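Condside sells a two-armed sorting kit called the Bezerra, and its product lead would like me to stop calling it an expensive way to tidy a desk.

"It's a bench package," she says. "Two arms, two grippers, the mounts, the software. You bring the table."

You also bring the mess. For the demo, the mess is stationery, and the goal is to get it into colored plastic bins. I asked why anyone would automate this. She has clearly been asked before, possibly by her parents.

"Pens are horrible," she says, with real feeling. "They roll. They have clips. An eraser is worse, it's a low little wedge and the finger wants to ride up over it. If a customer's parts are easier than pens, and they nearly always are, we're fine." 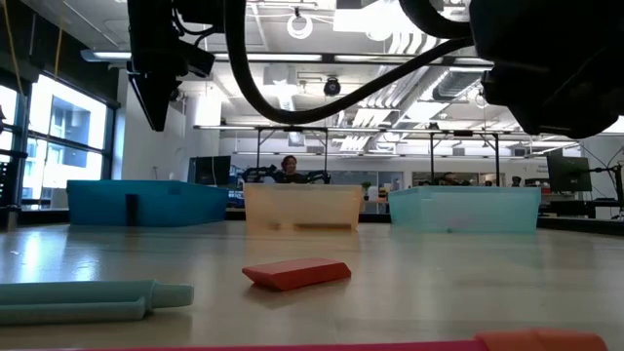
Eraser and pens on the bench, bins at the back.

The Bezerra is rented by the month, with a minimum of 9, and setup takes some 13 hours if you follow the manual. I have read the manual. It contains 11 pages on cable routing and one paragraph on what to do when an arm stops moving, which recommends patience.

"That paragraph is being expanded," she says.

Her main competitor is the Atel, a single-arm kit that costs less and, in her words, "spends its life waiting for itself." The second arm is the selling point here. Each one can work its own side of the table, and the software is meant to keep them out of each other's way.

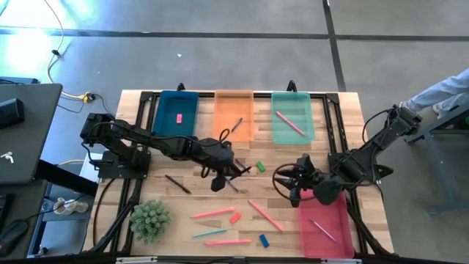 Does it? "Mostly," she says, and I warm to her considerably. The planner is cautious where the two work areas overlap, so one arm will sometimes hang back like a polite guest at a buffet. An update due in April should make it ruder.

I asked who is renting. A parts distributor called Flarkutside took a unit last spring to sort small fittings and has since asked for another. "They also wanted it to sweep the floor," she says. "We had a conversation."

And her own desk? She turns her laptop so the camera can't see it. "I'm on the waiting list."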